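Ticket: Panel event RSVP form drops second speaker session
Opened by: Stamatia Kourkoulas, Plelside Women in Business network
Assigned to: Theano Chatzigeorgiou, Jerka support
Priority: Normal
Opened: Jan 1, 2023

Stamatia Kourkoulas wrote:
Happy New Year! I know it's a Sunday and a holiday, so no rush at all, but our February leadership panel opens for sign-ups soon and I'm so excited about this one that I went in to test the form early. We have 4 panelists talking about how they got their board seats, and then mentoring tables afterward. When I sign up for both the panel and a mentoring table, the confirmation email only shows the panel. The table booking is gone. If I book the table alone, it works great.

Theano Chatzigeorgiou wrote:
Hi Stamatia, what a fun lineup! I tried it with a test account and got the same thing. Could you tell me which membership type you used, and whether the mentoring table was set up as an add-on or as its own event?

Stamatia Kourkoulas wrote:
Full member, and it's its own event — I copied it from the fall careers night, which used the Moschos template. That night had 390 sign-ups and every one came through fine, so I figured the template was safe. 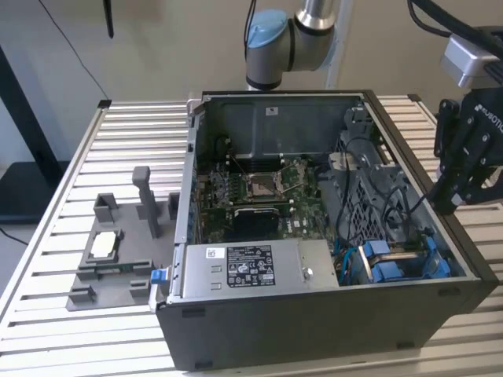
Desktop tower on its side with the side panel off.

Theano Chatzigeorgiou wrote:
The Moschos template was the clue I needed, thank you! It has a setting called "one booking per member per day." Your careers night was a single event, so the setting never came into play. Now you have two events on the same date, and the form keeps the first and throws out the other without a warning. Please try this:

1. Open the mentoring event and go to Booking Rules.
2. Change "per day" to "per event" and save.
3. Do the same on the panel event.
4. Send yourself a new test booking for both.

Stamatia Kourkoulas wrote:
Both sessions are in the email now! I also tried it as a guest and as a student member, and those work too. One more small thing: the panel page says the room limit is 1,000, and the Jako room holds nowhere near that. Is that number coming from the template as well?

Theano Chatzigeorgiou wrote:
Yes, that's the default. You can type your own limit under Venue, and the waitlist turns on by itself once it fills. I've also asked our developers to add a warning when a second booking gets dropped.

Stamatia Kourkoulas wrote:
Limit changed, waitlist showing. I love the warning idea — please go ahead and close this, and thank you so much!

Status: Resolved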